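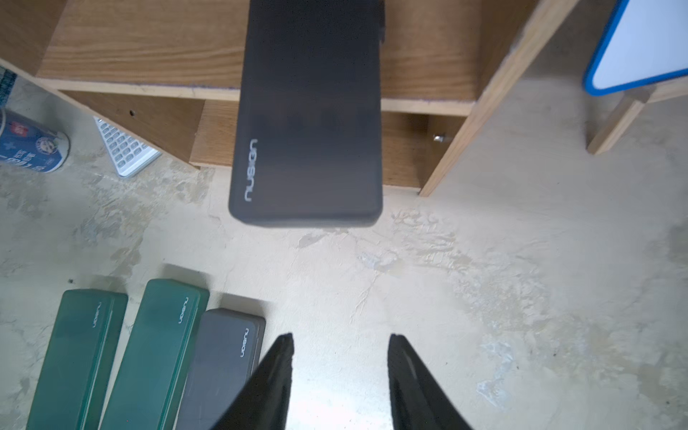
Adjoa Antwi pregunta si un robot que recoge cosas del suelo se puede estropear, y quién lo arregla cuando pasa. La respuesta es que sí, se estropea, y que casi todo lo que le ocurre se puede evitar con un poco de cuidado cada día.

Vamos a hablar de un robot que se llama Komero. Tiene un brazo, y al final del brazo lleva una pinza con dos dedos negros. Su trabajo es coger objetos y ponerlos en su sitio: estuches, latas, una calculadora que se ha quedado en el suelo. Para una persona es fácil. Para una máquina, cada objeto es un problema distinto.

Los dedos

Los dedos de la pinza son estrechos en la punta. Así pueden entrar en huecos pequeños, por ejemplo entre dos estuches que están uno al lado del otro. Se abren y se cierran con un motor pequeño. Cuando el motor empuja, los dedos se juntan y aprietan. Si aprietan poco, el objeto resbala. Si aprietan mucho, se puede aplastar.

El polvo es malo para los dedos. Un suelo de cemento suelta polvo muy fino, y ese polvo se pega a las puntas. Una punta con polvo agarra peor, igual que te pasa a ti si intentas abrir un tarro con las manos llenas de harina. Por eso Despina limpia los dedos todas las mañanas, antes de encender el robot. Usa un paño que no suelta pelusa y no echa agua directamente sobre la pinza.

La cámara

Cerca de la pinza hay una cámara pequeña. Se mueve con el brazo, así que ve lo mismo que hay delante de los dedos. Komero la usa para saber dónde está cada cosa y hacia qué lado está girada.

Si la lente tiene una huella, el robot ve una mancha y puede equivocarse. La lente se limpia con un paño distinto del de los dedos. También hay que mirar que la cámara no se haya torcido. Si se tuerce un poco, el robot cree que el estuche está más a la izquierda o más a la derecha de lo que está, y cierra los dedos en el aire.

Enseñarle dónde están las cosas

Cuando se cambia la cámara o se afloja un tornillo, hay que hacer una calibración. Calibrar quiere decir comprobar que lo que la máquina mide coincide con lo que hay de verdad. Tú puedes hacer algo parecido con una báscula: si no hay nada encima y marca algo distinto de cero, hay que corregirla.

Con Komero se hace de esta manera. Se pone en el suelo una hoja con cuadros blancos y negros. El brazo se mueve a varias posiciones y la cámara mira la hoja desde cada una. El programa compara las medidas y corrige los errores. Se tarda unos 80 minutos, y mientras tanto no se puede tocar la hoja.

Las piezas que se gastan

Las puntas de los dedos se gastan como la suela de un zapato. En el taller de Dramgate las cambian cada 3000 agarres. El robot lleva la cuenta él solo y avisa en la pantalla. Para cambiarlas hay que seguir este orden:

Apagar el robot y desenchufarlo.
Esperar a que el brazo esté quieto y apoyado.
Quitar los dos tornillos de cada dedo.
Poner las puntas nuevas y apretar los tornillos con la llave pequeña.
Encender y probar con un objeto blando.

Esto lo hace siempre una persona adulta que ha aprendido a hacerlo. Un brazo robótico tiene fuerza y no siempre sabe que hay una mano cerca. Para pararlo deprisa está el botón rojo, que se prueba todos los viernes.

Palabras nuevas

Pinza: la parte del robot que agarra.
Calibrar: comprobar y corregir las medidas de una máquina.
Agarre: cada vez que la pinza coge un objeto.
Lente: el cristal por donde entra la luz en la cámara.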